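Heltstead Shared Workshop
Notices > Wanted

Wanted: people to help with a robot arm build (and to tell us when it isn't working)

Posted in April by Wing-yan Ho, bench 15

We are looking for a few people to join the arm project in the back half of the workshop through the summer. It is unpaid. You get tea, a key to the side door and the right to say "I told you so" at the monthly meeting. If you came to this page hoping to learn how robots will change your life, the woodturning group meets upstairs and has better biscuits.

A bit of background. Jagadeesh Fernandes and I have been trying to get a robot arm to put together a small piece of flat-pack furniture, scaled down so that it fits on a table top. The parts are printed: a square tray that stands in for the table, and legs that go into its corners. I was against the idea at first and I am still not sold on it. A person can do the job in less time than it takes me to find the right cable. Jagadeesh thinks that if we can get an arm to do this reliably, we can get it to do the dull sorting and fitting jobs that pile up in the workshop. I think he has never timed himself doing the dull jobs by hand.

We have agreed to settle it by measuring. That is where you come in.

What the work is

Mostly it is setting parts out, pressing go, watching, and writing down what happened. The plan is 200 attempts under the same conditions, each one logged on a paper sheet and then typed up. Jagadeesh ran a batch by himself over the winter and reported that it was "mostly fine". When I went through his notes there were 257 attempts started and no clear record of how many had ended with a leg in place. He had been nudging parts straight when they were only slightly off and not writing it down. He is a lovely man and a terrible witness.
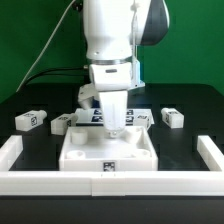 So the rules this time are strict. If a hand touches a part after the arm has begun to move, the attempt counts as a failure. If the marker stickers can't be read and the arm goes off to the wrong spot, failure. If a part gets to the right place but is leaning, we look at it together and argue, and then it is probably a failure. I would sooner have a low number I believe than a high one I don't.

There is some making as well. We need spare legs printed, and the ones we have vary more than I would like. We need somebody to sort out the cables, which at present go wherever they please. The software wants tidying too. Kustemance, the program Jagadeesh wrote to plan the moves, works on his laptop and on no other computer we have tried. He says this is a matter of versions. It has been a matter of versions for a long time.

Who we want

Two people for testing. No experience needed. You should be patient, you should be able to fill in a form the same way at the end of an evening as at the start, and you should not be too fond of robots. I mean that last one. We had a keen helper last year who cheered when things went well and went to put the kettle on when they didn't, and the log shows it.

One person who can read other people's Python without losing their temper. Some knowledge of how cameras find printed markers would be useful, but you could pick it up.

One person who is handy with a printer and a file. If you own digital calipers and trust them, bring them.

You must be over 18 and a member of the workshop, or willing to become one. People who have never touched a robot are very welcome. If you have worked with them for a living, you are welcome too, though please don't tell us how it would be done with ten times the money.

What it costs you

One evening a week, from seven until about half past nine, for as long as it takes. I won't promise an end date. Jagadeesh will, and you should ignore him. Membership is at the usual rate, and the project pot covers filament and tape. There are no travel expenses.

Safety

The arm is slow in the mode we use it in and it is still capable of hurting you. Everybody does the short induction before coming near the table, including people who have done one somewhere else. One person watches the stop button during each attempt and does nothing else. No phones in that hand. Long hair tied back, lanyards off. Please don't lean in to see better while it is moving — wait until it has stopped and then look all you like.

What happens to the results

They go on the workshop noticeboard and on this site, all of them, with the raw sheets scanned. If the arm turns out to be worse than a bored teenager, we will publish that. If it is better I will buy the first round at the Tisska and say so in front of witnesses. We are not a company and we are not going to become one, in spite of the logo Jagadeesh has drawn.

How to apply

Leave a note in the tray marked HÄGGLUND (the old filing cabinet by the door, second drawer) or use the contact form on this site and put "arm" in the subject. Say which role you fancy, which evenings you can't do, and one thing you have built or mended that went wrong. Please say what you did about it. We don't need a CV.

You are also welcome to drop in and watch before making up your mind. Come after seven and ask for Wing-yan. If we're in the middle of an attempt, stand behind the yellow tape and I'll be with you when it finishes or fails.

Notice ref. 278. Please take it down from the board only if you are Wing-yan.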